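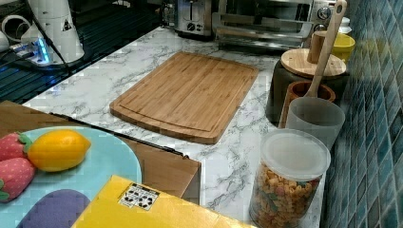

# Putting a macro on a Povau keypad without hating it

The Povau keypad will happily record anything you do, including the part where you fumble for the right key and swear. Recording is the easy way in. It's also how you end up with a reload macro that takes a nap in the middle.

I'm using the Xaba editor with my usual inventory shuffle, a chore I've done by hand for more evenings than I'd like to admit.

## Record it

1. Plug in the keypad and open Xaba. Pick an empty profile — the default one gets overwritten by updates.
2. Click the key you want, then **New macro**.
3. Hit **Record**, do the thing slowly, hit **Stop**.

## Clean it up

You'll see a list of key presses with delays between them, in milliseconds. Mine opened with a pause of 3485, which was me reading the screen. Delete that one. Anything over 2000 is probably you thinking, and the keypad doesn't need to think.

Leave a short delay wherever the game has to open a menu. My inventory screen wants 623. At 600 it drops my sword on the floor.

Check that every key down has a matching key up. Marcus Lyons skipped this and walked left for an entire raid.

## Save and test

Save to the device, then close Xaba and try it somewhere harmless. I run it 4 times in town before taking it anywhere with monsters.

If a key sticks, unplug the keypad and plug it back in. Also check your game's rules, as some servers ban macros outright.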